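Paying off a car loan early - lump sum or extra each month?
Personal Finance > Loans and Debt

plandale_pete
Posted 22/02/2019

I have a car loan with 23 payments left on it. The payment comes out on the 10th and I have never missed one. In December I got a bonus from work and it has been sitting in savings since then. It would cover most of what I owe but not all of it.

Choices as I see them: send the whole bonus to the lender now and then finish off the rest over the next few months, or keep the bonus and add a bit extra to each payment. My wife would like to keep the money where it is. I would like the loan gone.

The lender is Domis Auto Finance if that matters. The loan is simple interest according to the paperwork. We rent, no kids, both working. No credit card balances at the moment. We moved into the new place last month and I have spent enough on small stuff for the house already, so I want to decide before it all leaks away.

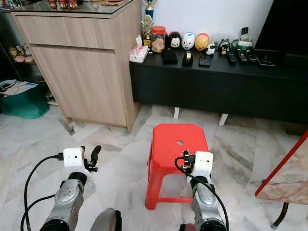
The other thing is that my wife's car is older than mine and will need replacing at some point. We would want a loan for that one too, so I care what happens to my credit score if I close this one out. It was 10 points lower when I checked last week than it was before the holidays and I don't know why.

What would you do?

gpringle
Posted same day

Check your rate first. You didn't give it. If the loan is at a low promotional rate and your savings pay close to the same, there is very little in it either way and you can go with whatever keeps the peace at home. If the rate is high, pay it down.

Also call Domis and ask how they apply extra money. Some lenders treat it as an early payment of the next installment, so your due date moves forward but the principal doesn't drop the way you expect. You want it marked as principal only. Get that in writing or at least a message in your online account.

Greer

torque_and_tea

Pay it off. I had the same argument with myself two years ago and I kept the cash. The cash went on a couch, a trip and a set of tires. I still had the loan.

mackinnon_r

I'd go the other way. How many months of expenses would be left in savings if you sent the whole bonus? You said it covers most of the loan, so afterward you'd still have a car payment and no bonus. The payment does not get smaller when you make a big principal payment on a normal auto loan. It stays the same and the loan ends sooner. If one of you is out of work in April, the lender won't hand any of it back.

Fill the emergency fund first, then throw the rest at the car.

torque_and_tea

He has two incomes and no kids. That is a pretty safe position to be in.

mackinnon_r

Two incomes and rent that probably needs both of them. I worked at Ferraro's for nine years and they closed our branch with two weeks' notice. My wife's hours were cut the same month. We lived on savings until the summer. I'm not saying it will happen to him, only that "safe" can change fast.

plandale_pete

Sorry, should have said. Rate is on the high side, I bought the car when my credit was worse. Savings without the bonus would cover about six weeks. With the bonus it's more like five months.

I called Domis at lunch. Extra payments do go to the next installment unless you tick a box on the website. The box is on the second page and I would not have found it. So thanks Greer.

gpringle

Good. Take a screenshot when you tick it, and look at the principal balance a few days after it posts.

With six weeks of savings I agree with Ruairi. I'd split it. Hold back enough to get you to three months and send the rest.
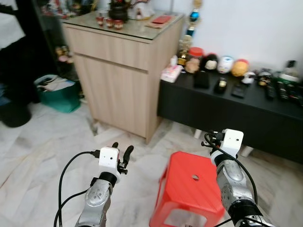
On the score, closing an installment loan can cause a small dip, mostly if it's the only one you have open. It usually comes back. I wouldn't pay interest for two years to avoid it. When you go for the second car loan the lender will also look at how much of your income already goes to debt, and having no car payment helps you there.

The 10 points could be anything. A card balance that happened to be high on the day it was reported will do that. Did you use a card for Christmas shopping?

plandale_pete

Yes, and paid it off in January. So that might be it.

matar_driver

Mine went down 2 points the month I paid off my truck and was back up by spring. I got approved for a mortgage after that with no questions about it.

One thing that hasn't come up: if you bought an extended warranty or gap coverage and it was rolled into the loan, you may be able to get part of it refunded when the loan is paid off. You normally have to ask. The dealer didn't tell me, I found it in the contract. I got $87 back on the gap policy. Not much but it was mine.

torque_and_tea

I still say pay the lot. If there's an emergency he has a credit card with nothing on it.

mackinnon_r

Then he's swapped a car loan for a card at twice the rate. That's the worst way to do it.

torque_and_tea

Only if the emergency happens. The interest on the loan happens every month.

gpringle

You're both going to keep saying that. Pete, what does your wife think of splitting it?

plandale_pete

Showed her the thread. She is fine with the split as long as the three months goes in a separate account that neither of us has a debit card for. I found the gap policy too, it's on page four of the contract and it was rolled in. Will ask about it when the loan is done.

Plan is to send the principal payment after the next regular one clears on the 10th, and keep the monthly amount the same until it's gone. I'll post the balance once it shows up.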